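Signing Off: How a Signature Changes With the Pen, the Desk and the Time of Day
Final report, Writing and Habit module
Grethe Thygesen and Halldóra Vigfúsdóttir

1. Why signatures

Our first proposal was on the history of the doorbell. Our supervisor wrote "hmm" in the margin, so we moved on to signatures. Everybody has one, most people invented theirs at fourteen on the back of a math notebook, and banks still treat the result as proof of something. We wanted to know how much a person's signature drifts when they write it over and over, and whether changing the pen makes it worse.

2. What we did

We asked students in Starkdale Hall and at the Kestlow library to sign plain white paper, as many times as they could stand. No ruled lines, no boxes. Boxes make people behave. They could use whatever pens they liked and were asked to switch at least once. The target was 3,000 signatures. We ended up with 3,309, mainly on account of one evening in December when the heating in Kestlow was on and the heating in Starkdale was not.

From these we picked 53 sheets to compare closely, using the scale in Domański's course handout: slant, size, legibility and what the handout calls "terminal behavior", meaning the thing your pen does when you have stopped caring.

3. What we found

Size grew. On most of the 53 sheets the later signatures were bigger than the early ones, and the first attempt was often the smallest and most careful one on the page. Legibility went the other way. Underlines came and went. One participant added a star halfway through and could not be talked out of it.

Pen color mattered more than we expected. People given a green pen tended to loosen up, possibly as green feels unofficial. Black made them sign as if for a mortgage.

The desk mattered too. Narrow desks led to slanted paper, and slanted paper led to signatures that climbed. Holding the sheet down with the free hand helped, though it also meant people sometimes covered their own earlier attempts.
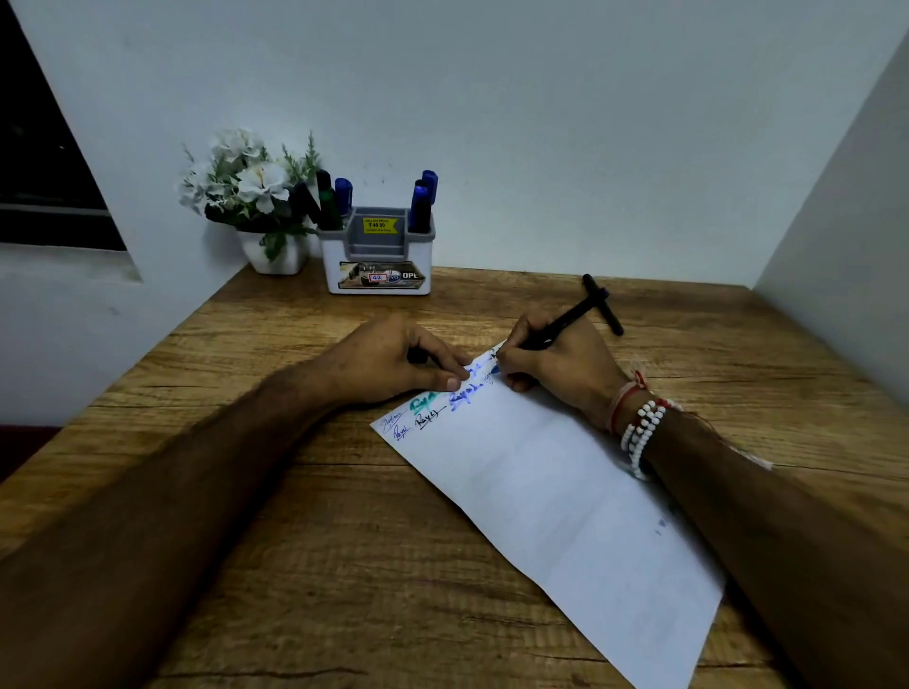 Figure 1. Signing with the sheet at an angle. Blue, black and green ink on one page.

4. Problems

We never agreed on what counts as a new signature. Grethe wanted to include the half-finished ones, Halldóra did not, and Table 4 is the compromise. Also, the Stokell scanner turns faint blue ink into nothing, so the lighter sheets had to be scored by eye on a Saturday.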